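Lesville gets a free walk-and-talk program for mental health

Aug 27, 2020

A peer support program that pairs a gentle walk with an open conversation is starting up in Lesville, and the response has been wonderful. Sign-ups opened in June and 874 people have already put their names down!

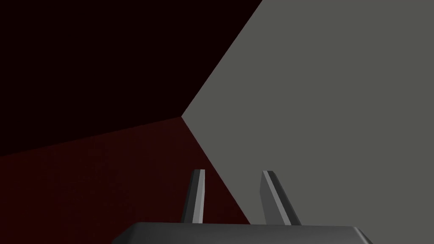 Mental Health & Community

The program is called Dredia, and it was started by Nia Gethin, a counselor who spent years running support groups indoors before wondering what would happen if everyone just went outside. Small groups meet at Penry Park, walk the lake loop at an easy pace and talk about whatever is on their minds - work, grief, sleep, kids, or nothing much at all.

"People open up when they're side by side," Gethin said. "You don't have to look anyone in the eye, and if you run out of words you can look at the ducks for a while."

Each group has two trained peer leaders and stays small enough for everyone to be heard. Walkers keep their distance, and masks are on hand for anyone who forgets one.

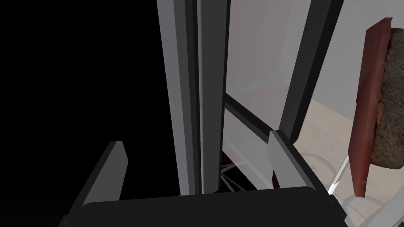
Peer leaders finish three evenings of training with Mihret Tefera, a psychologist who put the course together over the spring. It covers listening skills, what to do when someone is in crisis and how to help a person find professional care. Tefera is thrilled with the first class of leaders, many of whom have been through hard times themselves and wanted to give something back.

Money for the first season came from a neighborhood fundraiser that brought in $2,976, with the sign-up page built free of charge by local web shop Plirov. 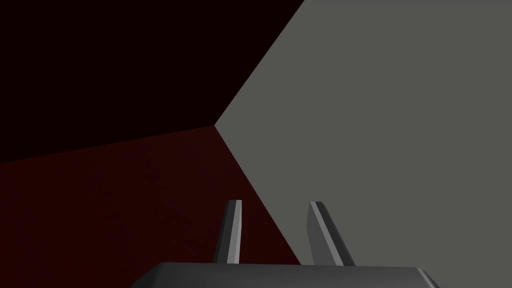 Ilham Salem joined one of the trial walks and has since signed up to lead. "I went home lighter," she said. "I slept that night, and I called my sister the next day - we hadn't talked in months."

Walks are free and open to adults of any fitness level. The lake loop is paved and flat the whole way, with benches along the water. Sign-up sheets are also at the Lesville library front desk.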